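Demonstration operators (cloth handling), Prillbridge

Pollia is taking on operators for its cloth handling work at Prillbridge. The job is to show a robot how to fold, straighten and sort fabric, by doing the task yourself with a hand-held gripper. Two operators work side by side at a shared table, and the shifts start in January.

What you will do
Pick up, fold and lay out cloths and garments with a gripper in your hand, at a steady pace.
Repeat the same task many times, starting with the cloth in a different position each time.
Mark any attempt that went wrong so it can be taken out.
Spend part of some shifts at the remote control desk, once you have been trained on it.

What we ask for
You do not need a degree or any experience with robots. You need steady hands, patience and enough English to follow written task sheets. People who have worked in laundries, tailoring or packing tend to settle in quickly. You must be at least 18. The gripper can be used in either hand.

Hours and training
Shifts are 30 hours a week, mornings or afternoons, with a 15 minute break every two hours. Training is paid and is given by Ayten Türkmen, who runs the floor.
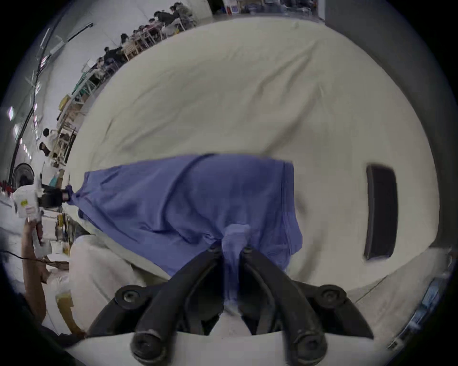
Most new starters find the grip the hardest part. Squeeze too early and you catch only the top layer; pull too fast and the cloth slips or bunches up. You will practise on small plain cloths before moving on to shirts and towels.

How to apply
Send a short letter and your contact details to Fiifi Agyeman at the Prillbridge office, quoting reference 529. Say which shift you would prefer. Those invited will be asked to come in and try the gripper for an hour, which is paid.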